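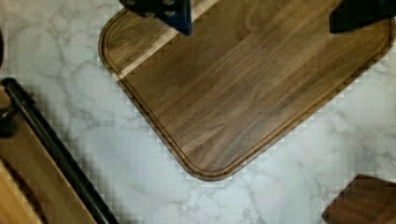 Flolo Help Centre
Ticket 1272
Subject: English subtitles late and some lines missing, Raltau series two
Opened: Tue 19 July
Opened by: Azucena Cuevas
Category: Playback / Subtitles and captions
Status: Closed (fixed, one item carried over)

Azucena Cuevas wrote:

I'm watching the second series of Raltau with English subtitles. The first three episodes were fine. In episode four the subtitles start on time but go late partway through and stay late until the credits.

It starts in the scene where the inspector is in the harbour office with the pilot's sister. She tells him the boat was never booked out. The door closes, there's a cut to the car, and from then on each line appears after the person has finished saying it. When two people are talking I'm reading one person's line while the other one is speaking. In the interview near the end I couldn't tell who had admitted to moving the body, and had to go back over it twice.

I don't speak the language so turning the subtitles off isn't an option for me.

I watch on a Sikder box plugged into the TV in the living room. I have already restarted the box, signed out and back in, and started the episode over from the beginning. No change.

Support wrote:

Thanks for the detail, the scene reference is useful. A few things to check so we can tell whether the fault is in the box or in the episode:

1. On the Sikder box, go to Settings, then System, then About, and send us the app version shown there.
2. Open the same episode on a phone, tablet or computer and go to the harbour office scene. Tell us whether the subtitles are late there too.
3. On the box, while the episode is playing, press Down and choose Audio and Subtitles. Tell us exactly what the English entry says. There may be two.
4. Tell us whether the delay stays the same or gets worse as the episode goes on.

Please don't change the subtitle delay setting yet. It applies to everything you watch on that box and will throw off the other episodes.

Azucena Cuevas wrote:

1. Version on the box is 8.2.
2. Late on my laptop as well, from the same place. I used Firefox.
3. There is only one English entry and it says English. Under it there's Swedish and Swedish (hearing impaired).
4. Same the whole way as far as I can tell. I used the clock on my phone for a few lines and it came out at 4 seconds each time, though I wouldn't swear to the tenths.

I also noticed a conversation with no subtitles at all. It's right after the cut to the car, the inspector and the young constable. They say a few sentences to each other and nothing comes up. At first I thought it might be on purpose, because this show sometimes leaves radio chatter untranslated, but she says the sister's name so it must matter.

Support wrote:

That rules out the box. The same behaviour on two devices means the subtitle file doesn't match the video we're serving. I've passed this to the media team and you don't need to do any more restarts.

Internal note (made visible to customer at closing):

Reproduced on web player and Android. Episode four, English track. Cues are in time up to and including cue 222. Cue 223 is the first late one and everything after it is late by the same amount. No progressive drift, so not a frame rate mismatch. Looks like the video and the text come from different edits.

Checked episodes one to three, no fault found. Episode five spot-checked at the start, middle and end, no fault. Episode six not checked yet.

Internal note (made visible to customer at closing):

Compared the delivery records. The distributor replaced the video for episode four after the first delivery. The replacement has a slightly shorter version of the transition out of the harbour office: an exterior shot of the quay is gone and the car dialogue begins straight away. The English file from Prokden was timed to the first delivery and was never redone. The Swedish tracks came with the replacement video, which explains why those are in time.

The missing car dialogue is a separate problem. Those lines aren't in the English file at all. Four cues absent. They are in the Swedish hearing impaired track, so there's no doubt about what is said. Asked Prokden for a conformed file with the missing lines translated.

Support wrote:

Update for you. We've found the cause. The video for this episode was swapped for a newer edit and the English subtitles weren't retimed to match. The missing conversation is a gap in the translation and we've asked for that to be filled in at the same time.

It'll need to go back to the company that makes the English subtitles. Their usual turnaround for a correction is three working days. If you'd like to carry on watching before then, you can use a workaround in the web player only:

Open the episode in a browser on your laptop.
Go past the harbour office scene.
Pause, then open Audio and Subtitles, then Timing.
Set it to minus 4.0 seconds and press Apply.
Set it back to zero before you start episode five.

The web player forgets this setting when you close the tab, so it won't affect the box. It won't bring back the missing lines.

Azucena Cuevas wrote:

The workaround does what you said. The subtitles are in time for the rest of the episode on the laptop.

Could you tell me what is said in the car? I'd like to go on to episode five and I don't want to find out later that I've missed something. If it's a spoiler for a later episode just say so and I'll wait.

Support wrote:

It only refers to things already seen up to that point. In short, the constable says the sister signed the fuel book on the Sunday, under her married name. The inspector asks who else has seen the page. She says only the harbour master. He tells her to photograph it before they go to the pilot's house. This is my summary from the Swedish track, so the wording in the finished subtitles will be different.

Azucena Cuevas wrote:

Thank you. That makes the scene at the pilot's house a lot clearer. I had assumed the inspector was bluffing about the fuel book.

One more thing while this is open. In the episode list the description for episode five gives away who is arrested. It shows on the screen automatically while the credits of episode four are rolling, so you can't really avoid it. Is that something you can change?

Support wrote:

I've read it and I agree it says too much. The descriptions come from the distributor with the episodes, but we can edit them. I've asked the catalogue team for a shorter one that stops at the search of the boathouse. In the meantime you can turn off the panel that appears over the credits: Settings, Playback, Up Next, and set it to Title Only. It takes effect on the next episode you start.

Internal note (made visible to customer at closing):

New English file received from Prokden. Loaded to staging. First pass failed: timing after the cut is now correct, but cues in the opening recap of the previous episode appear early. They seem to have shifted the whole file in place of just the portion after the edit point. Sent back with the in and out times of the last good cue.

Internal note (made visible to customer at closing):

Second file received. Checked the recap, title sequence, harbour office, car, pilot's house, interview and closing scene. All in time. Car dialogue present. One spelling inconsistency: the harbour master's surname has one "l" in the new cues and two everywhere else in the series. Corrected by hand to two. Published.

Support wrote:

The corrected subtitles for episode four are live. To make sure you're getting the new file on the Sikder box:

Close Flolo completely (hold Home, then choose Close App).
Open it again and go to Raltau, series two, episode four.
Choose Play From Start. Resume may still load the old file if the episode was part-watched.
Skip to the harbour office and let it run into the car scene.

You should see the car conversation subtitled, and the lines after it in time with the speech. Please check that the timing in the web player is back at zero as well.

Azucena Cuevas wrote:

Played it on the box last night. Resume did load the old one, Play From Start loaded the new one. The car scene has subtitles now and everything after it is in time. I watched to the end of the interview and had no trouble following it.

Laptop is fine too with timing at zero.

The episode five description has changed as well. The panel is set to Title Only and I'm leaving it that way.

Support wrote:

Good to hear. Episode six has now been checked against its video from start to finish and the English track matches, so you shouldn't run into this again in the series. The Resume behaviour on the box has been logged as its own fault with the app team, and the fix is planned for the October release. Until then, use Play From Start on any episode that you've been told has been corrected.

I'm closing this ticket. Replying to it within 70 days will reopen it.

Closing summary
Fault: English subtitles late from cue 223, four cues missing, episode four
Cause: subtitle file timed to an earlier edit of the video; lines left out of translation
Fix: conformed file supplied by Prokden, second version published
Also changed: episode five description
Carried over: Resume on Sikder app 8.2 loads stored subtitle file after a correction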